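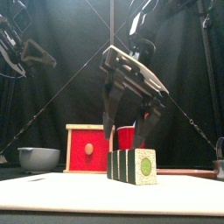 Photo: Petersen

Projects / Uleo / Nisa reading prompts / README

Nisa reading prompts

Nisa is a collection of 3000 short prompts for reading aloud in grades 3 to 5. It was prepared by Uleo for teachers who want to choose a text quickly, and for those who build their own worksheets from a table. Please read this page before you download, especially the part on levels.

What is inside

Every prompt is one row in the file prompts.csv. The columns are:

id: number of the prompt, it does not change between versions
grade: 3, 4 or 5
text: the passage for the student
theme: one word, for example weather, family, travel
ask_after: a question which the teacher may ask when the reading is finished
note: remarks for the teacher, often empty

The file is saved in UTF-8. Some spreadsheet programs open it with another encoding and then the accents in French names look wrong. In this case, please import the file and choose the encoding by hand.

How the levels were given

Two teachers have read each passage separately and gave it a grade. When they did not agree, the lower grade was kept. For this reason you will find passages in grade 3 which look a little easy, and we prefer it so. A student who stops at every second word does not listen to the story any more.

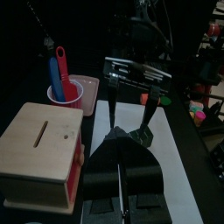

The level says nothing about the theme. A sad passage can be marked as grade 3 when the words are simple, so look at the text column before you hand it out, mainly the rows with the theme "pets".

Use in class

We planned the prompts for lessons of 30 minutes, with students in pairs. One reads, the other follows with a finger, then they change. Leave the ask_after question for the end. Shy readers may practise the passage quietly first.

Spelling

Canadian spelling is used (colour, neighbour, centre). The rows taken over from the older Gindinero set had mixed spelling and were corrected, but a few "favorite" could still be there. Tell us the id if you meet one.

Known problems

The theme "sport" is mostly hockey.
Some rows in grade 5 have no question in ask_after.
Poems have lost their line breaks in the CSV. The slash sign marks where a line ended.

Licence

Free for use in schools. If you print the prompts in a book, please write to Uleo before. The next version is planned for December and will bring back the line breaks in the poems.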